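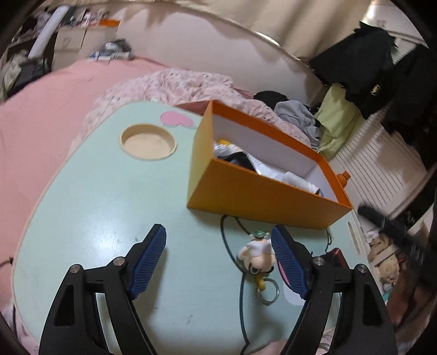

Para: lista de discussão automação-oficina
Assunto: Re: garras de mão, orçamento do segundo semestre
Data: março de 2018

Oi, pessoal!

Que bom que alguém puxou esse assunto, porque passei as últimas noites com a planilha aberta e estou animado com o que dá para fazer. Respondo embaixo do trecho citado.

> Estamos montando o pedido de compra para julho e a dúvida é se
> vale pegar o kit completo da Plarov (garra, punho, câmera e
> software) ou comprar as garras avulsas da Isley e montar o resto
> por nossa conta. A verba fechada é de 3000 euros. O uso seria
> coleta de demonstrações em casa, com objetos pequenos: caixinhas,
> cabos, chaveiros, coisas de mesa. Alguém já fez essa conta? E dá
> para trabalhar em quarto e sala normais ou precisa de bancada?

Fiz a conta, sim, e fiz duas vezes! O par de garras da Isley, com as duas câmeras, os cartões e o frete, me deu 2356 euros. Sobram uns trocados bons, e neles eu colocaria logo as peças de reposição: 605 euros cobrem dois jogos extras de almofadas, um jogo de pinos e uma câmera reserva. Quem fizer a soma vai ver que ainda fica um restinho para fita, braçadeiras e cabo. O kit da Plarov é mais bonito na caixa e vem calibrado, mas come a verba inteira e não traz sobressalente nenhum. Para um primeiro ano eu não arriscaria.

Sobre as almofadas - comprem a mais, de verdade. As azuis, com ranhuras, são as que mais me agradam para coisa miúda. Um chaveiro com bonequinho e argola de metal é um ótimo teste, aliás: tem parte arredondada, tem parte fina, e a argola fica deitada na mesa pedindo para escapar. Se a garra pega isso pela argola e pelo boneco, com as mesmas almofadas, vocês estão bem servidos. Cabo preto fino é o outro teste que eu faria antes de fechar o pedido. Peçam uma unidade de demonstração, a Isley costuma emprestar por duas semanas.

Quanto ao espaço: quarto serve, e serve muito bem! Uma mesinha de tampo claro ao lado da cama, uma caixa sem tampa com as tralhas dentro, cobertor, roupa pendurada no fundo, tudo isso entra no material e é justamente a variedade que queremos. Não gastem em bancada. O que eu reservaria é 100 euros para iluminação, porque tampo liso devolve a luz e aparece aquela mancha clara bem na área de trabalho. Uma luminária difusa, virada para a parede, já ajuda bastante. Cortina fechada também (essa sai de graça).

Uma coisa que faltou na pergunta é o armazenamento. Os discos acabam muito antes do que a gente imagina, e o orçamento que vi circulando não tem essa linha. No projeto Tamayo pedimos os discos em separado, pela verba de informática, e passou sem discussão. Vale tentar o mesmo caminho aí.

Para a compra em si, peçam cotação também à Drasero, que revende as garras da Isley e às vezes segura o preço por 60 dias. Perguntem três coisas por escrito:

- se o preço das almofadas avulsas é o mesmo depois da garantia
- se os pinos dos dedos são vendidos soltos ou só com o dedo montado
- qual o prazo de entrega para pedido fechado em julho

A segunda me custou caro uma vez: por causa de um pino tive que levar o dedo inteiro.

Se quiserem, mando a minha planilha para a lista, já com as linhas de reposição separadas. E contem depois o que decidiram, estou curioso para saber se alguém vai de Plarov!

Abraços a todos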